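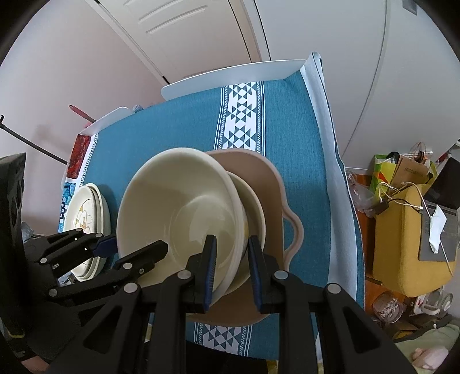

Bowls, Trays and Table Linen

Tableware is the general name for the things we eat from, serve from and carry food on, and I've been keeping this page on it for longer than I care to admit. It covers bowls and dishes, the trays that go under them, and the cloth that goes under everything. Cutlery and glasses have their own pages, so I leave them out (mostly). I'm writing from the point of view of somebody who sets a table every day and washes up afterward, so expect a few opinions in among the facts.

Bowls

A bowl is a round, open dish with raised sides, deeper than a plate and usually wider than a cup. Large ones are called serving bowls or mixing bowls, depending on who is holding them, and in my house the same bowl does both jobs. Cream is one of the most common colors, and I think I know why it never goes out of style: salad looks good in it, soup looks good in it, and a chip on the rim doesn't shout at you the way it does on dark blue.

Shapes vary more than people expect. Some bowls have a foot, a raised ring underneath that lifts the body off the table. Others have a plain flat base, and those are the ones I reach for when I'm whisking. A coupe bowl curves up evenly with no lip at all. A rimmed bowl has a flat edge you can get your thumbs on, and if you've ever carried hot noodles across a room you'll know which kind you want!

Bowls that belong together can be nested, one inside the other, or leaned at an angle on a tray so that they overlap. Nesting saves more room. Leaning lets air get to the insides after washing, and I do it far more than I should, given how often I've heard something slide in the night.

Shallow dishes

Between the bowl and the plate sits a whole family of shallow dishes with no agreed name. Shops call them pasta plates, dessert dishes, coupes or saucers. They stack well, the layered rims look lovely from the side, and the top one in the pile always gets used most. I rotate mine, bottom to top, when I remember.

Decoration usually goes where it can be seen before the food arrives. Line-drawn flowers on a cream ground are a pattern I'm very fond of, the kind done in yellow, brown and reddish strokes as if somebody had sketched them with a pen. The Leltura works made a long run of flowered dishes like that, and their pattern book lists 663 designs, most of them plants. Szűcs, a smaller pottery, kept to 2 designs for its whole life and did very nicely out of both of them.

Printed decoration can sit under the glaze or on top of it. Under the glaze it wears very slowly. On top, you can often feel it with a fingertip, a faint raised line, and it's better to wash those pieces by hand with a soft sponge. Metal scourers are bad for both.

Trays

A tray is a flat carrier with a raised edge. The edge can be a sharp wall or just a slightly lifted rim, and the corners are square or rounded. I like rounded corners, as crumbs come out of them with one wipe.

Handles come in three broad types. Cut-out handles are holes in the side wall. Bar handles stand up from the short ends. Loop handles stick out from the tray at the same level as the base, so you can slip your fingers through, and they also let you hang the tray on a hook – mine hangs on the inside of the pantry door. Loop handles do take up space on the table, so leave a bit of room at the side when you set one down.

Pinks and browns are popular for trays, and Padora sold a tray in a color it called Rosewater Clay, which everybody I know just called pinkish brown. It hides tea stains wonderfully.

Tablecloths

Tablecloths protect the table, soften the clatter and cover up whatever happened to the wood. Plain ones are easiest to live with. Patterned ones are more fun, and the patterned cloths I love best are the banded kind, with a plain ground (teal, say) and a strip of geometry running across it.

Geometric bands are usually built out of very simple parts. Triangles and diamonds repeat in a column, thin stripes run alongside, and small checkered borders finish the edges. Because the parts are so simple, a weaver or printer can stretch the band to any length without the pattern looking wrong. The Greek key, also called a meander, is another favorite for borders. It's one continuous line that turns back on itself in squared-off hooks, and it has been used on pottery, floors and cloth for well over 2,000 years.

Some cloths change completely toward the ends. You might get a plain teal middle, a white key border, then a deep red mottled panel and a floral one in blue and white beyond that. It sounds like far too much, I know, but most of it ends up near the edge of the table with dishes on top, and the middle stays calm for the food.

The museum store at Skolarholm holds up to 3,656 household textiles, and tablecloths make up the biggest drawer by far. Going through them in December, with the heating barely on, was one of my favorite mornings ever. So many mended corners!

Folding and care

Cloths that are too long for the table can be left to hang, or the extra can be folded back along one side. A soft roll looks neater from a chair than a flat fold and won't leave a hard crease. Iron on the wrong side if the color is dark. Shake out crumbs before washing, and treat oil marks the same evening with a little dish soap.

Cream dishes pick up gray marks from knives and spoons. Baking soda mixed to a paste takes most of them off; rub it on with a damp cloth, leave it for a few minutes and rinse. Tea rings come out of bowls the same way.

For storage, put a paper towel or a thin piece of felt between decorated dishes. Keep trays upright if you have a slot for them. Heavy bowls go on the lowest shelf you can reach without kneeling, and that's a rule I made after I turned forty.

See also: Plates; Serving dishes; Meander (pattern); Washing up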